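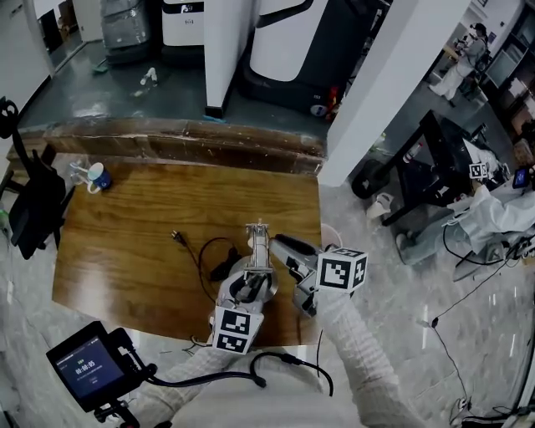
When the Zalturham school district added a manipulation course to its technical program in December, administrators expected modest enrollment. The course filled within its first week, and 40 students now divide their time between the classroom and a shared workshop at the Backlund Center in Skostville.

The subject of the course is narrow by design. Students do not build walking machines or compete in arenas. They study how a robot takes hold of ordinary household objects, and they do so by performing the tasks themselves with hand-held grippers. Each attempt is recorded as a demonstration, and the recordings become the material from which a robot arm is later trained.

The project, known as Vimach, asks students to gather, review and label these demonstrations over two semesters. By the close of the winter term, participants had submitted 1,218 recordings. Of those, 1,098 passed review and were added to the class collection. The remainder were set aside, most often when a marker cube on the gripper had been turned out of view or the operator had paused too long between movements.

Review is conducted in pairs. One student watches for errors of motion while the other confirms that the written label matches the task. Instructors report that this portion of the course has proved more demanding than the handling of the equipment. A student who can tip a mug upright in a few seconds may need most of a class period to describe the action in terms that another student will accept.

The district has approached the course as preparation for employment as well as for college study. Graduates receive credit toward the regional technical certificate, and the Backlund Center has agreed to accept qualified students for summer placements.

Questions of access remain. Workshop hours are limited to two afternoons a week, and students from the northern part of the district depend on a single bus. A proposal to open a second workshop at the Zalturham campus is before the school board, which is expected to consider it with the budget for the coming year.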